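Clothing swap update, Feb 24, 2020

Quick one this week, running out the door. The Grilville swap is back on for the last Saturday of the month, same hall, doors at ten. We moved 200 pieces last time and still had bags left over, so PLEASE no more winter coats until July. Kidding. Sort of.

What we need: kids' shirts, plain tees, anything in sizes that fit actual teenagers. Wash it first. Check the underarms. Buttons missing is fine, Atif Talpur has a whole tin of them and will be at the mending table till noon.
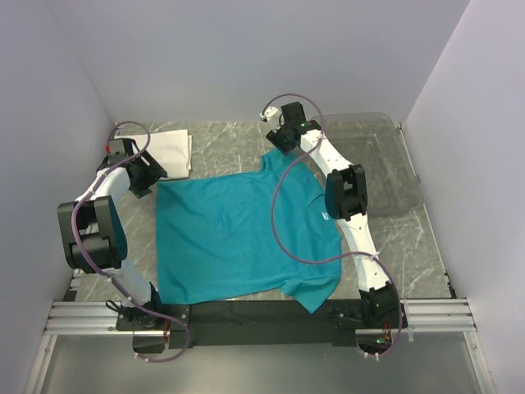
Drop-off is Thursday evening at 31 Bukhari Street, side door, ring twice. If no one comes, leave bags inside the porch and text Shabnam Baloch so they dont sit out all night. Shoes tied together in pairs. We lost a lot of left shoes last time.

Tokens work the same as before. One item in, one token out, coats count for two. Leftover tokens from last year still good, even the green ones. 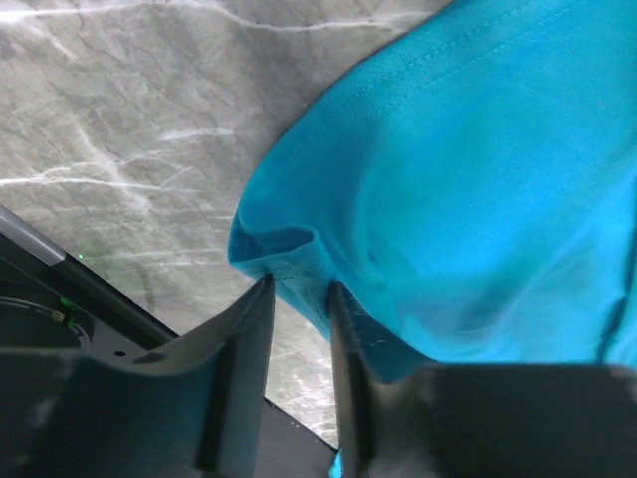
Anything not taken by two o'clock goes to the shelter in Urkorthorpe. Need a driver with a van or a big trunk, it's 36 miles each way and gas is covered. Also need four people to fold tables at the end. Last time it was me and my sister and it took forever.

Parking: use the back lot, not the bakery's. They were very nice about it but they did ask.

Hangers! Bring hangers if you have teh extra. Wire ones ok.

More next week, including the date for the zipper repair class.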